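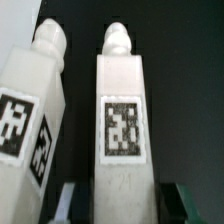
The Hernholm dairy at Tosness held its open day on Sunday. The plant takes in 2,203 litres of milk an hour at full rate. Raw milk is held at 5 degrees, then pasteurised in a plate unit to the left of the main door.

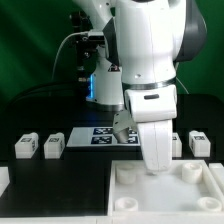
White arm over a shallow tray.

Jucélia Seixas led the cheese room tour. Curd is cut by wire, drained and pressed for 14 hours — longer in February, when the fat content rises. 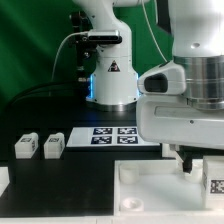
Photo: Samuele Negri

Brine tanks were closed to visitors. Parking was on the gravel lot.

We use cookies to improve your visit. Accept | Settings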